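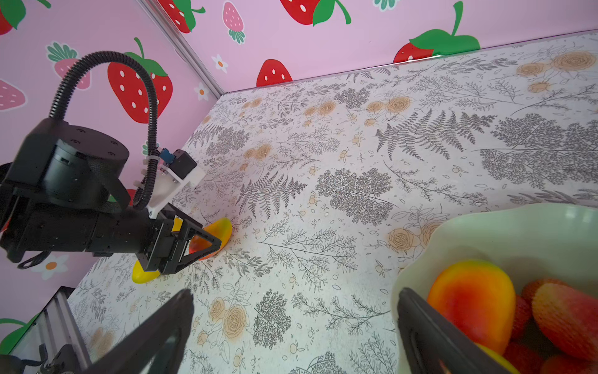
Wusby on Record: Does the Reissue Deserve Its Praise?
Folk Music Module, project report, 15/04/2025

Kourkoulas is a small folk label that pressed 550 copies of the Wusby songs in July. The sleeve calls them "untouched village singing." I doubt it. Two of the tracks have a bass part, and no singer from Kuden would have had one at home.

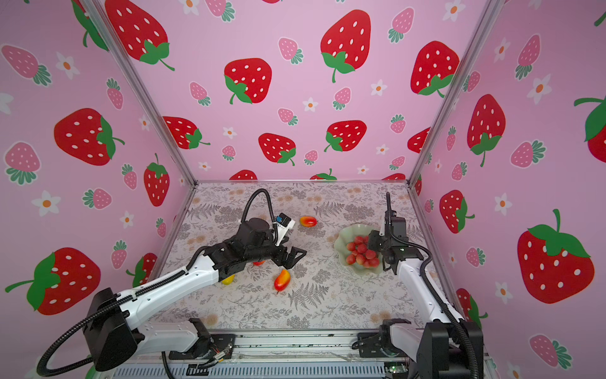
Fig. 1. Two arms over a leaf-print tabletop, with a pale green bowl.

I compared the CD with the Ikow tapes, which run to 137 songs. The label picked the slow ones.
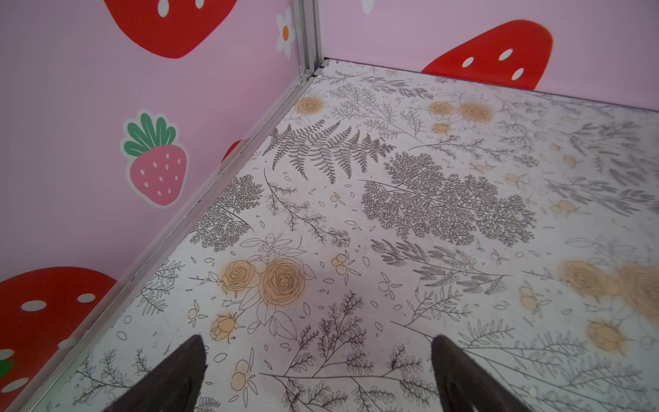

That choice makes the music sound sadder than it is. The dance tunes, loud and often rude, are missing, and the notes never say so.

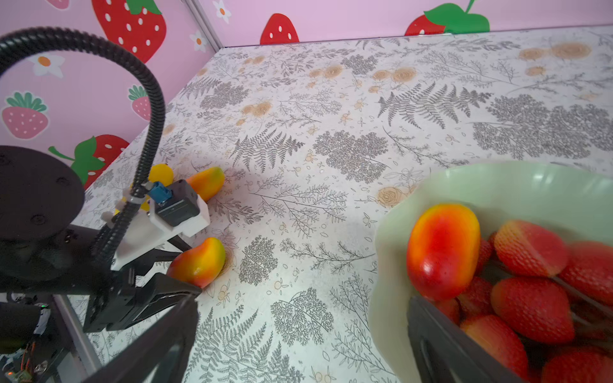 Is the CD still worth using as a source?
Only with the tapes next to it. The lyrics are printed correctly, but I would not trust the tempos.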